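GenRobot.AI hand grippers, used at home for a month

Reviewed by Brândușa Radu

Price as tested: £268 for the pair, case and charger included

I bought the GenRobot.AI pair for recording household jobs that we later use to teach a robot arm. You hold one in each hand and work the jaws yourself. I have used them since January on tidying, folding and sorting.

Setting up took me most of an evening. The printed guide is thin and the page on wrist straps shows an older model. Jarosław Jasińska at the Gonville shop answered my email the same day and sent a better one.

The grip is good. The rubber pads hold soft things well and I rarely drop anything bigger than a coin. Thin paper is harder, and thread spools roll away if you come at them from the side. The handles are a bit large for me and my thumb aches after 2 hours.

Sorting small things on the kitchen table is the job I do most, usually with a bin beside me for the wrappers.

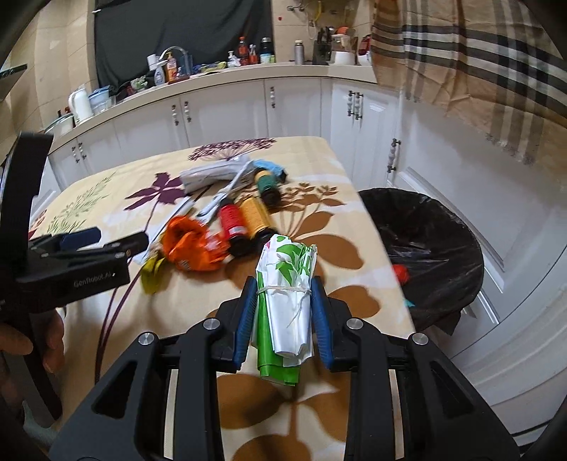
Page last changed: 28 May 2022

Rolled bags tied with string, like the white and green bundle in the jaws, are easy to lift by the middle. Cloths and crumpled wrappers are fine too.

Spare pads are sold separately, order code 2228. I would buy the pair again, but try the handles first if you have small hands.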